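Chapter 9
Waste at the Point of Use

Every room that produces trash needs two things: a container to catch it and a fresh bag within reach. Most offices manage the first and forget the second. When the Wosdale building was fitted out, spare bags were kept in a basement closet, and full bins stood for hours while someone went down for a liner.

This chapter deals with small bins, liners, and where to keep both. We begin with the wall hook, the cheapest storage there is.
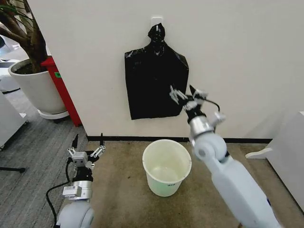
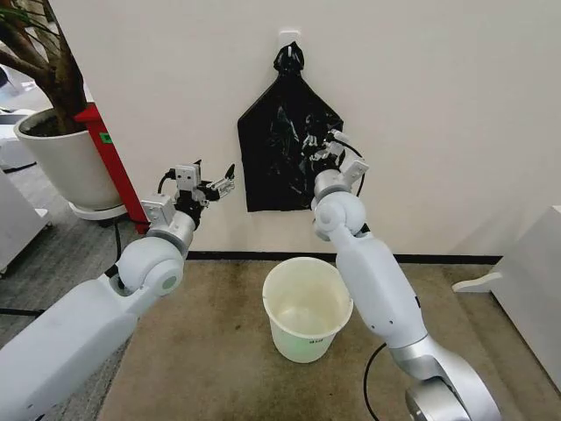
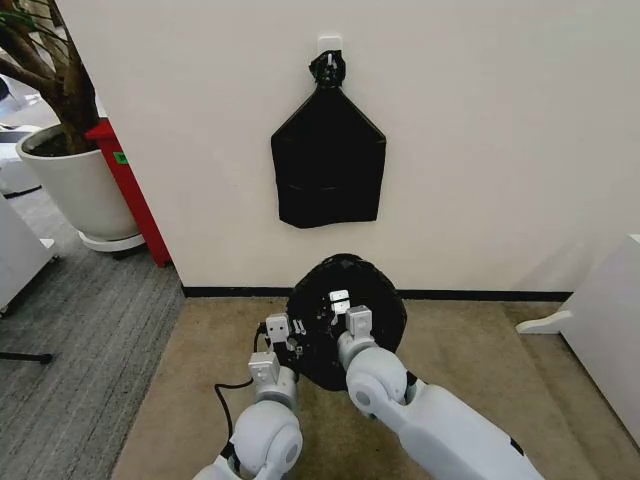

A black bag on a white adhesive hook, knotted at the neck.

Reiko Nomura would rather see the spare folded in the bottom of the bin, under the liner in use, where it takes up no wall and is ready when the full one comes out. Both methods are common. Section 9.1 compares them for a building that uses 4,000 liners a year, and Section 9.2 covers choosing a liner to fit the rim.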